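Com a chegada de agosto, a lavandaria comunitária de Cenesden passa a funcionar em horário reduzido. Abre às 9h e fecha às 15h, com a última máquina a arrancar às 13h30. Quem costuma deixar a roupa ao fim da tarde pode usar o cacifo da entrada, desde que o saco vá identificado com o número da fração.

### Roupa branca e água dura

A água da rede de Cenesden tem muito calcário e isso nota-se nos brancos, que ficam acinzentados e ásperos ao fim de poucos meses. Algumas indicações para lençóis e panos de cozinha:

- Lavar os brancos à parte, sem encher o tambor.
- Usar a dose de detergente indicada para água dura. O Joka, à venda no balcão em embalagens de 900 g, traz a tabela no verso.
- Dispensar o amaciador nos panos de cozinha, que deixam de absorver.
- Tratar as nódoas de gordura antes da lavagem, com sabão, e deixar atuar 15 minutos. O algodão branco amarrota com facilidade, por isso convém não torcer o pano.

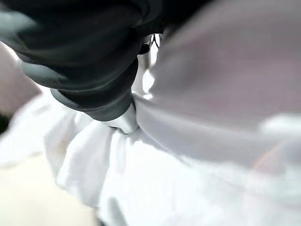
### Preços

O ciclo curto mantém-se em 2 euros. A secagem é paga à parte, com o mesmo cartão.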